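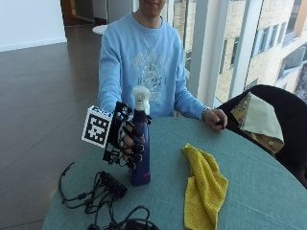 Figure 1. Spray bottle and yellow microfiber cloth on a covered round table.

Housekeeping Practice, Unit 3: Spray Bottles, Cloths and Tabletops
Handout for the Umeno dining room course
Revised Tuesday, December 28, 2021

This handout goes with the practical session on wiping down tables between seatings. Read it before you come in. The part on labels was covered in Unit 2 and is only repeated briefly.

What you need at the table

One trigger spray bottle, filled and labeled. One microfiber cloth for spraying and wiping. A second dry cloth for finishing. Keep the dry cloth off the table until you need it. The back of a chair is fine for a spare as long as the chair itself has already been wiped.

At Umeno the yellow cloths are for tables only. Blue is for glass, and red stays in the restrooms. The Saithong branch uses a different color order, so check the chart in the supply closet if you are sent over there.

Holding the bottle

Stand the bottle upright before you pick it up. Wrap the hand around the neck or the upper body, with the index finger (or the first two fingers) free to reach the trigger. Beginners often hold the bottle too low, and the head tips forward when they squeeze.

Look at where the nozzle points before the first squeeze. In Figure 1 the bottle is standing on the table with the hand around it. A full bottle is top-heavy in the hand, so practice the lift a few times without spraying.

Most trigger heads have a nozzle that turns between off, spray and stream. Use spray. Turn it to off when you put the bottle back on the cart.

Spraying a bare tabletop

Spray the cloth first for small spots. For a whole table, spray the surface from the far side toward yourself, with the nozzle 5 inches or so above it. Three squeezes will do for a two-person table. Wipe in straight, overlapping passes and turn the cloth to a clean face when it starts to drag.

Let the cleaner sit for the time printed on its label. The Tralex concentrate and the Trusora ready-to-use cleaner have different times, and they must not be mixed or poured into each other's bottles.

Tables with a cloth on

Do not spray a fabric tablecloth with surface cleaner. Lift off crumbs with a folded dry microfiber, working toward the edge. Blot spills from the outside in. If the mark is wider than your palm, change the tablecloth.

A cloth that has been dropped in a heap should be shaken out and folded in quarters before use. This gives you eight wiping faces. A bunched cloth leaves streaks on a bare table and misses the corners.

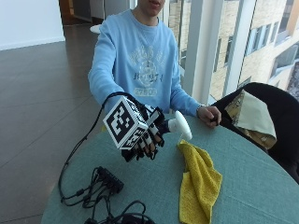
Care of the cloths

Wash microfiber separately from cotton, with no fabric softener. Tumble on low or hang to dry. Each branch keeps 47 yellow cloths, and they are counted on the first Monday of the month.

Before the next session

Write down the sitting time from the label of a cleaner you have at home.
Practice the quarter fold until you can do it without looking.
Read the Unit 4 pages on chairs and upholstery, which we start in April.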